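Borkisus Hand-Held Gripper Set

Teach a cloth task with your own two hands

The Borkisus set is made for people who want to show a task to a robot and do not want to program every movement. The operator holds one gripper in each hand and does the work as usual. The camera on the gripper records the fingers and the object between them, and later the record is used for training the arm.

We recommend to begin with clothes. A shirt is soft, it changes its form all the time, and the two hands must work together.

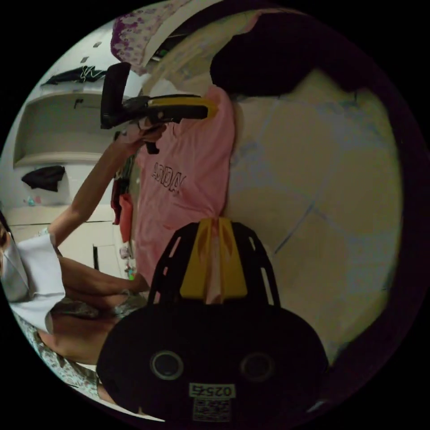

Working with a pink T-shirt. Yellow finger piece in its black slotted mount.

Each housing carries a label and a QR code, so that the recordings of different units are not mixed. Please scan the code before every session. The session list is kept in the Prirnudo software, which comes with the set and can store up to 1000 demonstrations in one project.

The yellow fingers are angled and close on thin fabric without a special tip. Please do not pull strongly when they are closed. For a smooth record, move a little slower than you would at home, and keep the fingers in view of the camera.

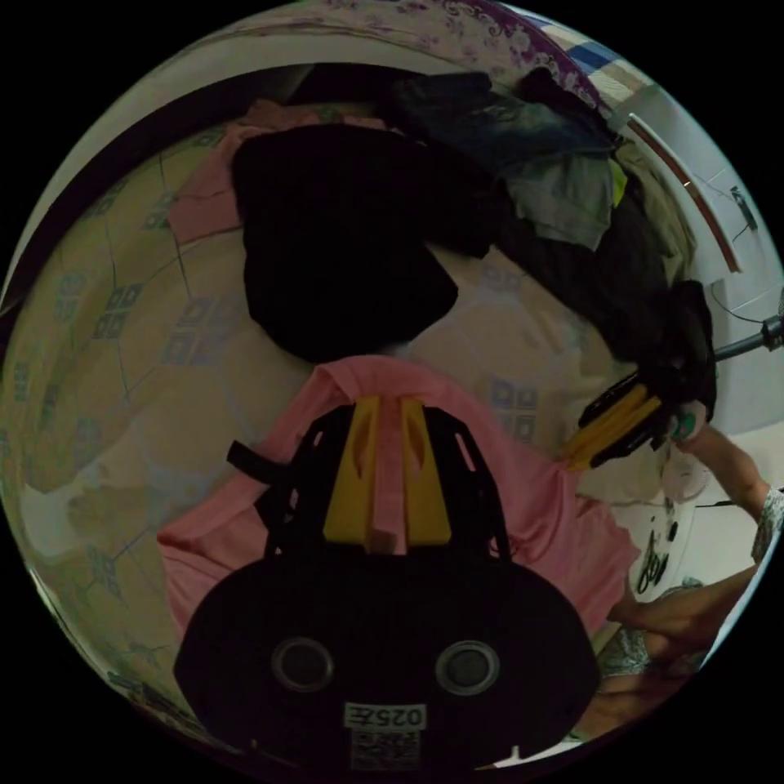 Fabric pinched between the two yellow fingers, with a second gripper held over the bed.

Order number: 2066
Warranty: 12 months
Spare fingers: sold separately, also in yellow
Delivery: nine working days from our Briltberg store

For questions about training or a loan set, please write to Brijesh Tyagi, product support.

Page updated 26/06/2021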